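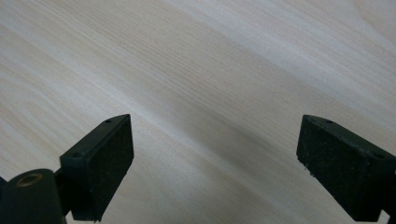 How to Oil a Pale Wood Tabletop Without Turning It Orange

Everyone wants a pale table until the first cup of tea. After that you have two choices: live with the ring and call it character, or spend a weekend on your knees with a sanding block. This page is for the second group.

I'm assuming bare wood or an old oil finish. If yours is lacquered, put a drop of water in a corner and go make coffee. Still beading when you get back? You need a different page, and probably a respirator.

What you'll need

Sandpaper in 120, 180 and 240 grit
A sanding block, or a scrap of cork
White-tinted hardwax oil (I use Stasel, mostly because the lid comes off)
A white nylon pad
Lint-free rags, more than you think

Step 1. Clear it completely. That includes the fruit bowl. Wash with a barely damp cloth and a little dish soap, then leave it overnight.

Step 2. Find the grain. On light wood the lines can be so fine and close together that you'll swear you're following them when you're three degrees off. Get your eye down near the surface with a lamp at the far end. Window glare bleaches out the grain and every scratch along with it, so check the bright side twice.

Step 3. Sand with the grain, 120 first, then 180, then 240. Vacuum between grits. Don't lean on the stain - you'll dig a shallow dish, and a dish is much harder to explain to a dinner guest than a tea ring.

Step 4. Stir the oil for 3 minutes. The white pigment sinks to the bottom and sulks there. Skip this and the first half of your table will be yellow and the second half will look like yogurt.

Step 5. Pour out a small puddle, work it in with the pad, and wipe off everything that will come off. My neighbor Nuwan Dissanayake left his on "to soak in" and had a sticky table until March.

Step 6. Lay used rags flat outdoors to dry. Oily rags in a heap can catch fire by themselves.

Second coat the next day, thinner than the first. Keep water off it for a week. Coasters after that, forever.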